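Grarnness College
About the College

Who we are

Grarnness College is an independent adult education college offering part-time courses in bookkeeping, office practice, languages and the care of documents and small collections. The College was founded by the Sutanto family, whose evening classes in bookkeeping were first held above a chandler's shop on Brolter Street. It is governed by a Board of Governors and led by the Principal, Mr Hafiz Hidayat, who was appointed from the post of Head of Languages.

The College has 67 members of teaching and support staff and enrols about 2000 learners in each academic year. Most are in work, and the timetable is arranged with this in mind. Classes are held in the daytime, in the evening and on Saturday mornings at our two sites, Brolter House and the Juvent Building.

Our purpose

The College exists to provide sound, practical teaching to adults who did not have the chance to study a subject earlier in life, or who now need it for their employment. The founding deed requires that no applicant be refused a place on grounds of previous schooling. This remains the policy of the College. Applicants may be asked to attend a short interview so that they can be placed at the right level.

Teaching is in small groups. Language classes do not exceed 9 learners at beginner level, and the same limit applies to the practical sessions in document care. Lectures open to the public are held in the Sutanto Hall, which seats 200.

Departments

The Department of Bookkeeping and Office Practice is the oldest and largest in the College. It teaches manual and computer bookkeeping, payroll, minute-taking, business correspondence and filing. Learners may take single units or work towards the College Diploma, which is normally completed over two years of evening study.

The Department of Languages offers courses in French, German, Indonesian, Italian, Spanish and Welsh, together with English for speakers of other languages. Courses in other languages are arranged where there is enough demand. Conversation groups meet in the refectory at Brolter House and are open to former learners without charge.

The Department of Family and Local Records was established at the request of learners in the other two departments, many of whom had been left papers by relatives and wished to put them in order. Its courses cover the sorting and listing of household papers, the reading of older handwriting, the storage of photographs and letters, and the use of public record offices. Learners work on their own material wherever possible.

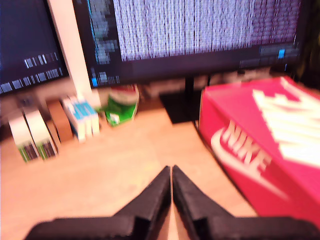
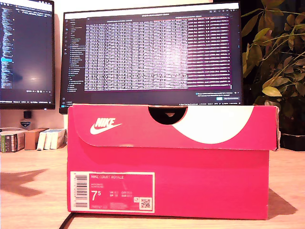
The Department also gives advice to parish groups, clubs and small societies on the keeping of minute books and membership registers. Enquiries should be made in writing to the Head of Department. The College is unable to give valuations or to accept papers for long-term deposit.

Our buildings

Brolter House is a former shipping office and contains the Sutanto Hall, the refectory, the College Office and the majority of the classrooms. The Juvent Building, a short walk away on the other side of the market square, houses the library and the Department of Family and Local Records. It was acquired from the Juvent Assurance Society when that body moved its head office, and the former counting room now serves as the library reading room.

Both buildings have step-free entrances. There is a lift to all floors at Brolter House. At the Juvent Building the lift serves the ground and first floors only, and classes will be moved on request for any learner who is unable to use the stairs to the second floor. Requests should reach the College Office one week before the start of term.

Governance and funding

The Board of Governors meets once a term. Its members are drawn from local employers, the teaching staff and former learners, and two places are reserved for current learners, who are elected each November. Minutes of Board meetings are kept in the library and may be read there during opening hours.

The College is a registered charity. Its income comes from course fees, the letting of the Sutanto Hall and the Sutanto Bequest, the last of which is used solely to reduce fees for learners on low incomes. Applications for reduced fees are treated in confidence and are decided by the Principal.

Standards and complaints

All courses are reviewed annually. Learners are invited to complete a written report on their course in the final week, and a summary of these reports is placed before the Board. Any learner who is dissatisfied with the teaching or services of the College should first speak to the course tutor. If the matter is not settled, a complaint may be made in writing to the Principal, who will reply within ten working days.

Visiting the College

Prospective learners are welcome to visit by appointment. The College Office at Brolter House is open on weekdays during term and for shorter hours in the vacation. A printed prospectus may be collected from the Office or from the library desk, and large-print copies are available.

Page last reviewed: Tuesday, March 28, 2023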